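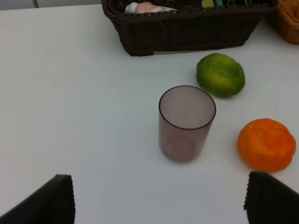 2 min read

Talk notes, Jemurbridge supporters' evening, 9/26/22

OK, hi everybody. Start with the loan question, get it out of the way. Do we need another striker before the window shuts? I think yes, and I'll say so -- loudly. We've got one forward who can play a full match and a kid who's started two games.

(Pause. Let them grumble.) 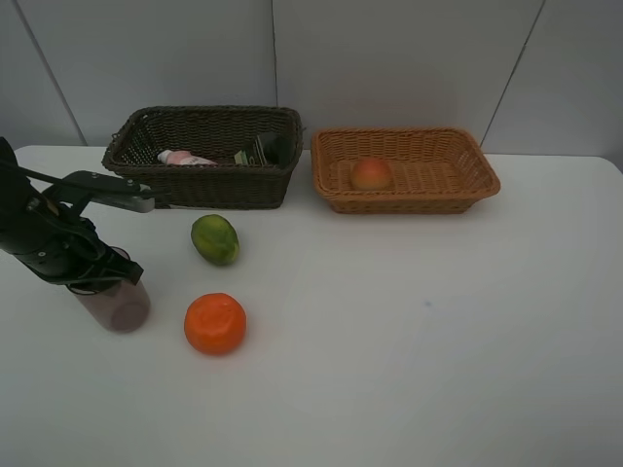 So the name going around is the big lad at Heitmann. I like him! He holds the ball up, he wins his headers, and he doesn't sulk on the bench. But he's played 2,311 minutes in a year and his knees must be screaming. Ask the room: would you take him for half a season? Hands up.

Next, the wing-back at Sokik. Cheaper, quicker, can't cross. Mention the away game where he hit the corner flag (they'll remember).

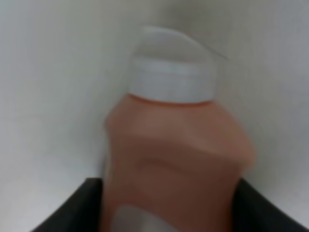
Pink bottle with a white cap

Money bit, keep it short. We sold 399 season tickets, and a loan fee eats a good chunk of that. I'd still do it. Almost 59 percent of our goals came from one player, and if he pulls a hamstring we're stuck.
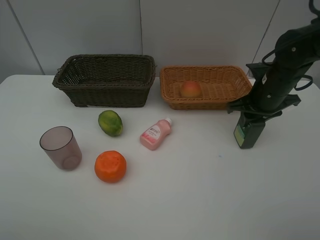
Two baskets, a peach and a green papaya

Last thing -- Pranutness at home. Go with a back three, press high, and get the kid on before the hour. Then questions, and somebody please ask about the keeper.

Filed under: Transfer Talk, Club Nights

Back to top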